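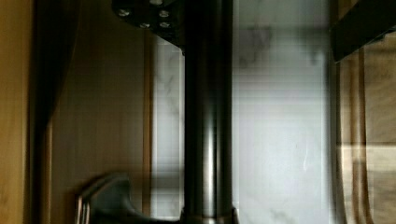

Como tirar o calcário da torneira e da chaleira sem estragar nada

Quem vive numa zona de água dura já conhece a história: a torneira começa a deitar água para os lados, a chaleira ganha uma crosta esbranquiçada no fundo e o chá fica com uma película que não apetece a ninguém. Cá em casa passei anos a esfregar com força, até perceber que o vinagre faz quase tudo sozinho, desde que lhe demos tempo.

Vai precisar de vinagre branco de álcool (o mais barato serve perfeitamente), um saquinho de plástico, um elástico, uma escova de dentes velha e um pano macio.

Comece pela ponta da torneira. Se o arejador sair à mão, desenrosque-o, separe a redinha da borracha e ponha a parte de metal num copo com partes iguais de vinagre e água morna. Deixe ficar 22 minutos – eu ponho o temporizador, senão esqueço-me e vou estender roupa! Depois escove com jeitinho, passe por água e volte a enroscar sem apertar demasiado. Se não desenroscar, encha o saquinho com a mesma mistura, prenda-o à ponta com o elástico e espere o mesmo tempo.

Um cuidado importante: nos acabamentos escuros ou acetinados não deixe o vinagre tocar no corpo da torneira, porque pode manchar. Aí uso só água morna, uma gota de detergente e o pano, e seco logo a seguir.

Para a chaleira, junte dois copos de água e dois de vinagre, ferva, desligue da tomada e deixe arrefecer com calma. Deite fora, enxague muito bem e ferva depois água limpa duas vezes, que também vai fora. Se ainda cheirar a vinagre, ferva mais uma vez com uma rodela de limão.
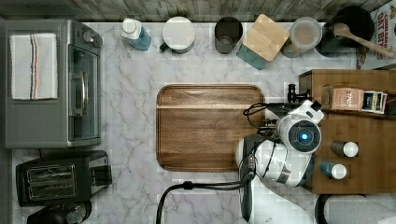
Tatu Kaijage escreveu a perguntar se o ácido cítrico não seria melhor, já que o cheiro do vinagre lhe fica na cozinha até à noite. Pode usar, sim senhor, e na chaleira até é mais agradável: duas colheres de sopa rasas para um litro de água, e o resto faz-se da mesma maneira. Só não misture nenhum dos dois com lixívia, nunca, nem um restinho que tenha ficado no lava-loiça.

Quanto à frequência, eu faço isto uma vez por mês na chaleira e deixo a torneira para quando o jato começa a entortar.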